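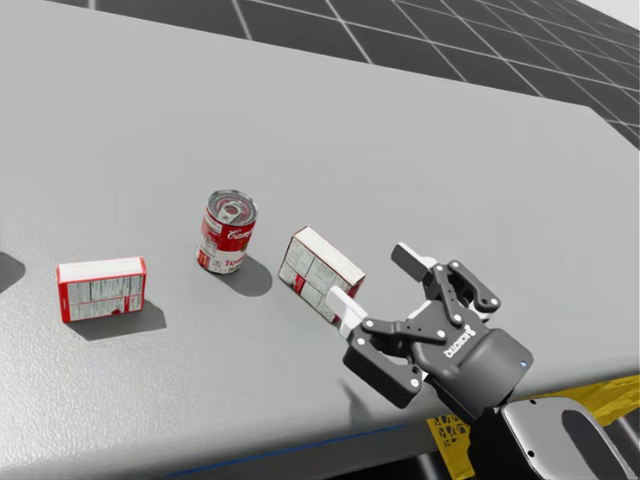 Dry goods storeroom and packing tables: inspection checklist

Site: Netomer, Unit 2
Form revision: April
Completed by: shift lead, before the first delivery at 07:30

Mark each line OK, Not OK or N/A. Anything marked Not OK needs a comment and an action. Do not leave a line blank.

1. Floor and walkways

1.1 Walkways clear to full marked width. OK
1.2 Floor free of spills, film wrap and strapping. Not OK
Comment: strapping offcuts behind bay 16. Removed during inspection. Bin at that end was full.
1.3 Floor joints level, no lifting edges. OK
1.4 Drain cover seated. N/A (dry area)

2. Racking

2.1 Load notices in place and readable. Not OK
Comment: notice on the end frame by the goods door has faded. The limit is 700 kg per level and can still be made out from close up, but not from the truck seat. Replacement requested from Stesau.
2.2 Uprights free of dents and twists. OK
Comment: old scrape at ankle height on the third upright, no change since the last check. Paint only.
2.3 Beam locking pins fitted, both ends. OK
2.4 Pallets sound, no broken boards under load. OK
2.5 Nothing stored on top of frames. Not OK
Comment: empty cartons again. Taken down. Repeat finding, see actions.

3. Packing tables

3.1 Surfaces clean, no chips or cracks. OK
3.2 Legs locked, table does not rock. OK
Comment: one foot adjusted by half a turn.
3.3 Knives returned to holder with blades drawn in. OK
3.4 Cleaning spray kept off the food side. OK
3.5 Torn or crushed packs set aside and labelled. Not OK
Comment: two split bags of rice set aside correctly but with no label. Labelled at 08:10.

4. Stock condition

4.1 Oldest stock at the front. OK
4.2 Ingredient and allergen panels not covered by price stickers. Not OK
Comment: stickers over the allergen line on one case of Vitley oat biscuits. Case held. Supplier told.
4.3 No sign of pests. OK
Comment: bait points checked by the Þrastardóttir contractor, report in the folder.
4.4 Stock at least a hand's width from outside walls. OK

5. Fire and lighting

5.1 Exit door opens fully from inside. OK
5.2 Extinguishers in place, pins and tags intact. OK
5.3 Emergency lights work on test. Not OK
Comment: unit above the goods door went out before the end of the test. Battery suspected.
5.4 Stock kept clear of sprinkler heads. OK
5.5 Sign on main switch cupboard. OK

Actions

1.2 Bin to be emptied at the end of each shift. Shift lead.
2.1 New load notice. Open.
2.5 Raise at shift briefing. If found a third time, report to site manager.
3.5 Spare labels to be kept on the tables. Done.
4.2 Held case to stay in the cage until the supplier replies. Open.
5.3 Replace battery and repeat full test. Open.

Keep this form with the racking record.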